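4. Can It Put a Peg Back Yet?

The short answer is no, and the longer answer takes up the rest of this section. 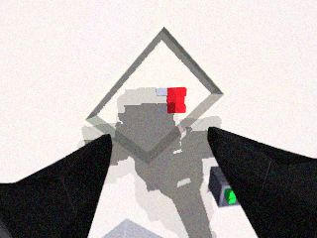
4.1 The nut task, and why we bothered

Figure 6. Simulated workspace from the gripper's side. Grey square frame with an open middle; red block standing inside the opening; both fingers apart.

Every hardware store in the world employs at least one person who can pick up a square part and drop it over a post while talking about something else. Our aim was to find out how much of that person we could replace with Fludar, our control policy, before anyone in the store noticed a difference. We kept to simulation, where parts cost nothing and the floor never needs sweeping.

A view like the one in Figure 6 is all the policy gets. There is no overhead camera and no helpful human saying "left a bit." Much of what the policy sees is its own shadow, a big ragged dark shape lying across the lower sides of the square. We had considered rendering without shadows. Estela Iturra pointed out that shop floors come with lamps, and the shadows stayed.

Fludar was trained in July on 300 demonstrations, all collected by the same two patient operators. We compared it with Jara, an older scripted planner that is told exactly where everything is, and which we regard as the student who has seen the answer key.

4.2 Results, such as they are

Each method was given 13 starting layouts it had not met before. Jara finished all of them, as one would hope. Fludar finished two. In almost half of the rest it reached the square, closed on it, and then lifted it with great confidence in the wrong direction. In others it closed on a shadow. The shadow was not harmed.

Light parts on a light surface gave the most trouble. The table in our setup is nearly white with a fine speckle, chosen by the first author because it looked clean, and pale pieces vanish into it. Bright red gave the policy something to steer by, and it steered by it even when the instructions concerned something else entirely. We doubt that most kitchens or workshops can be repainted to suit.

4.3 What this says about chores

Readers hoping for a machine that empties the dishwasher should lower their expectations to a machine that approaches the dishwasher. Grasping one rigid part in good light is the easy end of housework. A wet spoon under a plate is a good deal farther along, and a fitted sheet is out of scope for this paper and possibly for this century.

We did try a longer training run on Prillance, the larger model, and it hesitated less before failing. Whether that counts as progress depends on who is paying for the parts. The Barkunis gripper model, with softer fingertips, is the next thing we plan to test, using the same layouts.

Reader comments (3)

pegboard_dan: I run a small assembly bench and would hire Jara tomorrow. Fludar can reapply next year.

M.K.: Did you try a darker table? We switched ours to plain green and the missed grasps dropped a lot. Would like to see that as a baseline.

tollgate: Section 4.2 says "closed on a shadow." Is there a count for those separately or are they lumped in with the misses?

Contact the authors | Copyright the authors, all rights reserved | Back to top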